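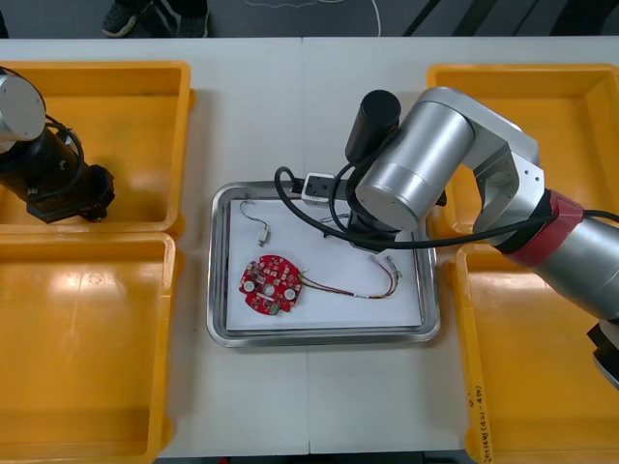

**Stelby** est une collection de littérature de l'imaginaire publiée en langue française par les éditions Cutar. Elle est consacrée à la fantasy à intrigue sentimentale, inédite ou traduite de l'anglais. Son titre le plus connu est le cycle *Hondness*, qui représente à lui seul plus de la moitié du catalogue.

## Histoire

Les éditions Cutar publient à l'origine des romans régionaux et des récits de voyage. La collection Stelby est créée à la suite du rachat du fonds de la librairie-édition Bennani, petite maison qui avait acquis les droits français de *Hondness* sans parvenir à en poursuivre la publication au-delà du premier volume. Cutar reprend le contrat, fait réviser la traduction existante et la réédite sous une couverture nouvelle.

Le nom de la collection est celui d'une ville portuaire du cycle, où s'ouvre le premier roman. Il devait au départ ne figurer que sur les couvertures de *Hondness*. L'éditeur l'étend ensuite à des textes sans lien avec cet univers, ce qui entraîne une certaine confusion dans les catalogues de bibliothèques, où plusieurs romans indépendants ont été classés par erreur comme des suites.

Le premier volume de la collection paraît en novembre, période que l'éditeur conserve par la suite pour ses principales nouveautés. Les rééditions sortent au printemps.

## Ligne éditoriale

Les textes retenus associent un monde imaginaire développé et une relation amoureuse placée au centre du récit. Les bandeaux des premiers tirages portent la mention « fantasy romantique » ; elle est abandonnée plus tard au profit de « romans de l'imaginaire », sans modification notable du type d'ouvrages publiés.

Les manuscrits français sont acceptés à condition de former un récit complet en un volume. Les cycles restent réservés aux traductions. La longueur habituelle est d'environ 300 pages, à l'exception du dernier tome de *Hondness*, nettement plus épais et vendu à un prix supérieur.

## Catalogue

La collection compte 11 titres, dont les six volumes de *Hondness*. Les autres sont des romans indépendants :

- *La Fiancée du sel*, roman français ;
- *Les Hivers de verre*, roman français ;
- *Une couronne pour la guérisseuse*, traduit de l'anglais ;
- *Le Gardien des marées basses*, traduit de l'anglais ;
- *Sous le serment*, recueil de nouvelles.

*Sous le serment* est le seul recueil du catalogue. Il réunit des textes parus auparavant en revue, ainsi qu'une nouvelle située à Stelby avant les événements du cycle. Cette nouvelle n'a pas été reprise dans les rééditions de *Hondness*.

### Le cycle *Hondness*

Le cycle se déroule dans un royaume insulaire dont la souveraine doit épouser l'héritier d'une puissance ennemie pour mettre fin à un blocus. Les trois premiers tomes suivent les négociations et le mariage ; les suivants sont consacrés à la guerre qui éclate malgré l'alliance, puis au partage du trône. La narration alterne entre les deux époux, sauf dans le cinquième tome, raconté entièrement par une ambassadrice jusque-là secondaire.
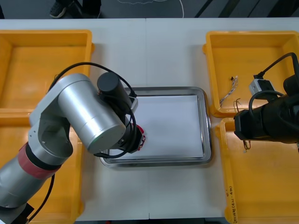 L'ordre de publication français diffère de l'ordre original. Le quatrième tome a été publié après le cinquième à cause d'un retard de traduction, et les deux volumes portent une note précisant leur place dans l'histoire. Les rééditions rétablissent la numérotation d'origine.

La traduction du premier tome, héritée de Bennani, francisait une partie des noms de lieux. La version révisée revient aux formes anglaises, mais garde les titres de cour français. Quelques incohérences subsistent d'un tome à l'autre, notamment dans le nom des vents et des mois du calendrier insulaire.

## Présentation matérielle

Les volumes sont brochés, au format poche, avec un dos bleu nuit. Le numéro dans la collection figure en pied de dos, au-dessous du nom de l'éditeur. La carte du royaume, absente de l'édition Bennani, est reproduite en tête de chaque tome de *Hondness*.

Un coffret regroupant l'ensemble du cycle a été tiré à 500 exemplaires. Il comprend un livret contenant un glossaire et la généalogie des deux maisons régnantes. Le coffret n'a pas été réimprimé, mais le glossaire a été ajouté en annexe du dernier tome.

## Accueil

La réception de *Hondness* est généralement favorable dans la presse spécialisée, qui relève la place donnée à la diplomatie et le rythme lent de la relation principale. Le cinquième tome est le plus discuté : le changement de narratrice a déconcerté une partie des lecteurs, tandis que d'autres le considèrent comme le meilleur de la série. Les romans indépendants ont reçu une attention plus limitée. *Les Hivers de verre* a toutefois été réimprimé deux fois et reste disponible, alors que *La Fiancée du sel* est épuisé.

## Voir aussi

- Fantasy
- Romance paranormale
- Roman sentimental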